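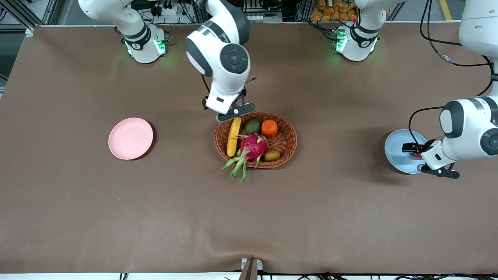
과일 바구니 태스크, 양팔 세팅. 왼팔 그리퍼는 하늘색 접시 위, 오른팔은 바구니 위.

보낸 사람: 탁하랑 (Ha-rang Tak)
받는 사람: bimanual-policy 메일링 리스트
제목: Re: Re: 청크 길이 줄이면 정말 좋아지나요?

Yaryna, 다들,

답이 늦어 미안합니다. 로봇 앞에서 폰 반 노트북 반으로 쓰는 중이라 두서없어요. 인라인으로 답합니다.

> Yaryna Hladun 씀:
> 지난번에 올려준 Gelelico 결과 잘 봤어요. 그런데 몇 가지가 걸립니다.
> 청크 길이를 줄인 효과인지, 데이터를 다시 고른 효과인지 표만 봐서는
> 구분이 안 돼요. 두 개를 같이 바꾼 것 같은데 맞나요?

맞아요. 같이 바꿨습니다. 제 잘못. 그래서 이번에 따로 다시 돌렸어요. 조건은 네 가지:

- 긴 청크 + 전체 데이터
- 긴 청크 + 고른 데이터
- 짧은 청크 + 전체 데이터
- 짧은 청크 + 고른 데이터

전체 데이터는 에피소드 2286개, 고른 쪽은 그중 225개. 짧은 청크는 긴 청크의 절반이고 나머지 하이퍼파라미터는 전부 동일. 시드도 동일. 조건당 80번씩 굴렸습니다. 물체 초기 배치는 미리 뽑아둔 목록을 네 조건이 똑같이 씀. 순서만 섞었어요.

결론부터 쓰면 청크 길이 쪽 효과가 제가 생각한것보다 작습니다. 데이터 고르기 쪽이 훨씬 큼. 지난 메일에서 "청크가 핵심"이라고 쓴 건 취소할게요. 위키에도 고쳐놨습니다.

> 고른 기준도 궁금해요. 사람이 봤나요, 아니면 점수로 잘랐나요?

점수로 먼저 자르고 Maiara가 눈으로 한 번 더 봤어요. 점수는 단순합니다. 그리퍼가 닫힌 뒤 손목이 멈칫하는 시간 + 다시 잡은 횟수. 멈칫이 긴 에피소드를 빼니까 정책도 덜 멈칫해요. 당연한 얘기 같지만 긴 청크에서는 이 차이가 거의 안 보였고 짧은 청크에서만 뚜렷했음. 그러니까 둘이 아예 무관한 건 또 아니에요. 상호작용이 있는듯한데 이 횟수로는 세게 말 못 하겠습니다.

> 실패 유형도 나눠서 보여줄 수 있어요? 성공률 하나로는 잘 모르겠어요.

나눠봤습니다. 표는 공유 폴더에 있고 말로만 요약하면

1) 잡기 실패. 작은 물체에서 제일 많음. 키위가 특히 나쁨. 용과 옆에 붙어 있으면 손가락이 들어갈 틈이 없어서 용과 잎부터 건드림. 네 조건 다 비슷하고 청크랑 상관없어 보여요.

2) 내려놓기 실패. 접시 위까지는 가는데 너무 높은 데서 놓음. 짧은 청크가 확실히 나음. 여기는 Yaryna 말대로 청크 효과라고 봐도 될듯.

3) 양팔 간섭. 바구니 위에서 두 팔이 같이 내려오려는 경우. 드문데 한번 나면 그 롤아웃은 거의 끝. 긴 청크에서 더 나왔고, 상대 팔을 보고 멈추는 게 늦어서라고 추측만 하고 있어요. 로그로 확인은 아직.

4) 접시 헷갈림. 분홍으로 가야할 걸 하늘색으로. 고른 데이터에서 오히려 약간 늘었음. 고르면서 분홍 쪽 에피소드가 많이 빠진 것 같아요. 이건 제가 균형을 안 맞춘 탓이라 다시 뽑는 중.

> 그리고 갈색 식탁보 말고 다른 배경에서도 해봤나요?

아직요. 전부 갈색 천. Tullio가 Orlandini 쪽 데이터로 배경 바꾼 걸 돌려보겠다고 했는데 그쪽은 카메라 높이가 달라서 바로 비교는 안 됩니다. 천 주름도 매번 조금씩 달라지는데 이게 변수인지는 모르겠어요. 누가 해본 사람 있으면 알려주세요.

> 추론 지연은요? 청크가 짧으면 더 자주 불러야 하잖아요.

네, 그게 지금 제일 골치. 호출 한 번에 대략 300 ms 걸리는데 짧은 청크면 다음 호출이 바로 따라붙어요. 비동기로 돌려서 끊기지는 않지만 이어붙는 지점에서 손목이 살짝 튑니다. 앞 청크 끝부분이랑 가중 평균하면 줄긴 주는데 그러면 그리퍼 닫는 타이밍이 뭉개짐. 그래서 지금은 팔 관절만 평균하고 그리퍼는 새 청크 값을 그대로 씁니다. 이 설정이 제일 나았어요. 네 조건 모두 이 설정이고요.

코드는 murari 브랜치에 올려뒀습니다. 설정 파일 이름이 헷갈리는데 kudine_short 로 시작하는 게 짧은 쪽. README 아직 옛날거니까 믿지 마세요.

Laiba, 지난번에 물어본 관절 로그는 오후 4시쯤 올릴게요. 왼팔 토크 채널 하나가 비어 있는 에피소드가 섞여 있으니까 쓰기 전에 걸러야 해요. 거르는 스크립트도 같이 넣겠습니다.

4번 다시 뽑은 결과는 나오는 대로 이 스레드에 답장으로 붙일게요. 그 전까지 접시 헷갈림 숫자는 인용하지 말아 주세요.

하랑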